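Section 4: Adding an Athlete Profile and Recording Earnings

This section covers athlete profiles in Grirnex Roster, the records program used by the Parkavville swim and track clubs. You need an Editor login to follow these steps. Viewer accounts can open a profile but cannot save changes to it.

Before you start

Have the athlete's registration form and the latest payment statement at hand. If the athlete is represented by an agency, you also need the agency code. For Hsieh clients the code is 3096. Other codes are listed under Settings > Agencies.

4.1 Create the profile

1. Open the Roster tab and click New Athlete.
2. Enter the first and last name as they appear on the registration form. Apostrophes and spaces are accepted, so D'Amico and De Luca can be typed as written.
3. Choose a sport and a home club.
4. Under Status, select Active, Suspended or Retired.
5. Click Save Draft.

Note: A draft is visible only to the person who made it. It does not show up in club reports until you publish it (see 4.3).

4.2 Record prize money and sponsorships

1. Open the draft and click the Earnings tab.
2. Click Add Line. Choose Prize, Sponsorship or Appearance Fee.
3. Type the amount in whole dollars with no comma. For a 3,000 dollar payment, enter 3000.
4. Enter the month the payment was received. If the contract covers more than one season, check Multi-Season and enter the end month as well.
5. Repeat for each payment. A profile holds up to 20 lines. To go past that, click Archive Older Lines first.

Caution: Changing Status to Suspended puts every open sponsorship line on hold. The lines stay in the profile, but they drop out of the season total. Changing Status back to Active does not release them. Each line has to be released by hand with the Resume button.

4.3 Publish

1. Click Review. Missing fields are marked in red.
2. Correct the fields and click Review again.
3. Click Publish. The profile appears in club reports after the next overnight update.

If the Publish button is gray, another editor has the profile open. Ask them to close it, or wait for the lock to clear.

4.4 Profile and gallery pictures

Pictures go in the Gallery tab and can be added before or after publishing.

1. Click Upload and choose a JPG or PNG file.
2. Drag the corners of the crop box, then click Apply.
3. Type a caption. Captions print under the picture in the club yearbook.
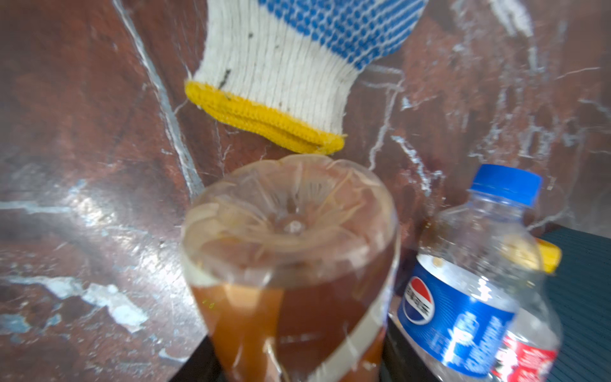
Knit glove with blue dots and yellow cuff, clear plastic bottle

4. Click Save to Gallery.

Note: To replace a picture, delete the old one first. Uploading a second file with the same name adds a copy.

For questions about agency codes, contact Viola Costa at the Wullislow office. Login requests go to Obaidul Abeysekara. Season totals are explained in Section 5.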